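Wooden Tabletops: Frequently Asked Questions
Fikley Furniture Care - Customer Information

How often should a wooden tabletop be cleaned?
Tabletops in daily use should be wiped with a soft, slightly damp cloth after each meal and dried immediately. A full cleaning with Brodora Wood Soap is recommended every 90 days.

Does the grain pattern affect how the surface should be treated?
No. Wavy figure and fine, straight grain may appear on the same tabletop and are cleaned in the same manner. Always wipe in the direction of the grain where this can be followed.

Are dark streaks in the wood considered a defect?
Natural streaks and variations in color are not covered by the Lusell finish warranty. Stains and water rings are a separate matter - please see Form 397.

How long does a new coat of finish need to cure?
The table may be used lightly after 12 hours. Please wait 2 days before placing hot dishes on a trivet or laying a tablecloth.

May furniture polish be used on a glossy finish?
Silicone-based polishes are not recommended. They leave a film that interferes with later refinishing.

Where can replacement finish be purchased?
Lusell finishes are available at the Fikley service counter and through the Seo showroom.
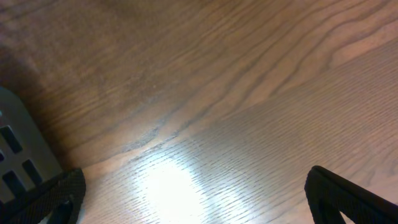 How should fine scratches be treated?
Apply a small amount of Brodora Paste Wax with a clean cotton cloth, let it stand until hazy, and buff lightly. Scratches that can be felt with a fingernail should be referred to the service counter.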